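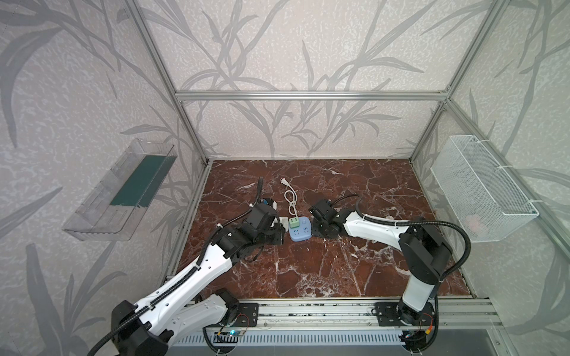 Arlo Okafor

I have a confession about plugs. Until July I owned five extension leads, every one of them white, every one of them long, and every one of them living under a piece of furniture where I couldn't reach it without lying on my stomach. I'd bought them over the years the way you buy umbrellas, in a hurry and slightly cross. Then I moved into the flat at Trasstead, which has exactly one double socket in the room where I do everything, and I had to start thinking about it properly.

What I've ended up loving is the little cube. You'll have seen them by now — the short, fat, rounded ones that sit on top of the table instead of skulking beneath it. A light-blue one with its outlets on the top face and one on the side does a funny thing to a room. It looks like something you chose. Stick a mint-green adapter in the top and it looks like something you chose on a good day!

I came to it through the walls, oddly enough. I'd been going on at my friends for weeks about wallpaper (sorry, all of you) and had settled on the sort of pale gray-green nonsense that looks lovely on a sample card and like porridge on a wall. What changed my mind was a speckled pale grey with great big leaf and grass shapes sweeping over it in a darker grey. Big pattern, small space. Everyone tells you not to, and I think everyone is wrong. A tiny print in a tiny corner just fidgets at you, whereas a leaf as long as your arm gets on with it and lets you look at something else.

The marble was harder. I'm talking about printed marble, naturally, as the real stuff was never going to happen on what I earn. Most of the prints you find are white with grey veins, and there's nothing wrong with that except that every café between here and Skestonance has it. Turn it round and you get a dark reddish brown with the veins running white, and suddenly a blue plug block or a green adapter has something to sit against. I tried my old white lead on a bit of it and it looked like a bandage. The blue looked wonderful.

Then there's storage, and this is where I get boring at parties. I don't want anything standing on a work surface that could be hanging beside it. A clear plastic shelf on the wall is brilliant because it hardly seems to be there, and you can see at once what's in it. Mine holds very little, and a flat dark teal-green sheet or pad lying along the bottom does all the decorating I need. On the opposite side I'd have a white wire basket, open at the top, held up with cable ties. Yes, cable ties! Two of them, white on white, one high and one low. I spent 19 minutes putting up a bracket at my sister's place and it's still crooked, and her basket holds nothing heavier than a tape measure and the spare key.

The only rule I'm strict about is what goes into the cube. It's for the small stuff, the lamp and the phone and whatever's charging. The kettle and the fan heater go straight into the wall, and I don't plug one extension into another, however tempting it gets in December. Check the rating printed on yours before you fill it up. I also pull plugs out by the plug, having been shouted at by my dad about the flex for most of my childhood — he was right, and I've told him so.

My next job is the lamp. There's one I've been eyeing in the window at Price, a squat yellow thing with a shade like a mushroom, and I've nearly gone in for it twice. I'm worried about yellow next to the brown. I may take a scrap of the marble in my bag and hold it up against the glass.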